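Noise levels in the Saragih building: student project report
Lærke Ladefoged, July 2, 2019

3. Method

Sound was measured in five rooms during February. Readings were taken at desk height with a borrowed meter, always with the windows shut. In total there were 281 readings. Of these, 17 were thrown out as the lift was being repaired next door.

A short survey was handed out in the same rooms and 23 people filled it in.
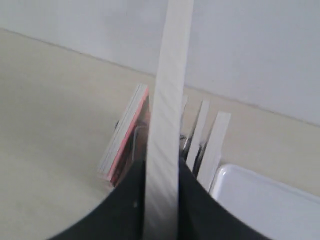

Which room was the loudest?
The reading room on the ground floor, mostly from the street side.

4. Results

The two upper rooms were the quietest at all times of day. The reading room was loudest between eight and nine in the morning, when deliveries arrive for the Serham café. Survey answers matched the readings except in the computer room, where people complained about the fans although the meter showed fairly low values.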